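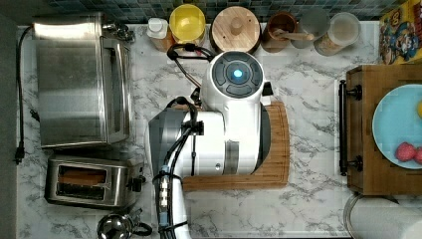
The aim of this project was to draw up a set of working rules for a robotic arm used at a domestic kitchen counter, and to judge whether existing guidance for collaborative robots could be followed by people with no technical training. Industrial guidance assumes a marked cell, a trained operator and a fixed task. A kitchen offers none of these. The arm shares its worktop with a toaster oven, a two-slot toaster and a kettle, and its black cables lie close to where a person would naturally place a hand. Any rule that depends on keeping the area clear will therefore be broken on the first morning, and the rules proposed in this report were written with that in mind.

The work was carried out as part of the Povermont programme and submitted in June 2021. The draft rules are referred to throughout as the Vidlow Code. They were compared with the house rules already used in the Jardine teaching workshop, which were written for bench-mounted arms and had not been revised for home settings.

2. Method

A list of hazards was prepared before any rule was written. Each hazard was placed under one of 3 headings: contact with a person, contact with an appliance, and damage to cables or supply. The heading decided who would be responsible for the check. Draft rules were then read aloud to readers from outside the department, who were asked to explain each rule in their own words. A rule that could not be explained was rewritten or withdrawn. From 13 drafts, 6 rules were kept. 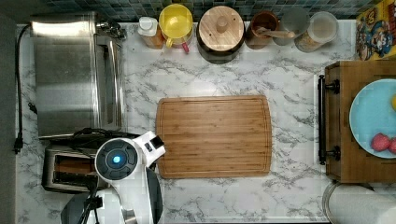
Flora Chisholm

3. The rules

Rule 1. The reach of the arm shall be agreed before power is applied, and shall include the length of the gripper.

Rule 2. Appliances within reach shall be recorded on the set-up sheet. A heating appliance shall be switched off at the wall unless the task requires it.

Rule 3. Arm cables shall not cross the top of a heating appliance. The layout at the counter does not yet meet this rule, as cables run from the robot across the toaster. A side route should be agreed and entered on the sheet.

Rule 4. The working surface shall be named. In our case this is the bamboo cutting board, and no task may begin or end elsewhere without a new entry.

Rule 5. A status light shall not be taken as proof that the arm is safe to approach. The person in charge shall confirm this aloud.

Rule 6. Every stop, planned or unplanned, shall be written down by the person who made it.

4. Discussion

Rule 5 caused the most disagreement. Several readers took a blue light to mean that the arm was at rest, and the Bralline handbook used on the course gives no advice on the matter. Until light colours are explained on the set-up sheet, the spoken check should remain.

Rule 2 was considered too strict by two readers, who felt that it would slow down ordinary cooking. The wording has been left unchanged for the present. A shorter version will be tested in October, together with a printed set-up sheet that fits on a single side of paper.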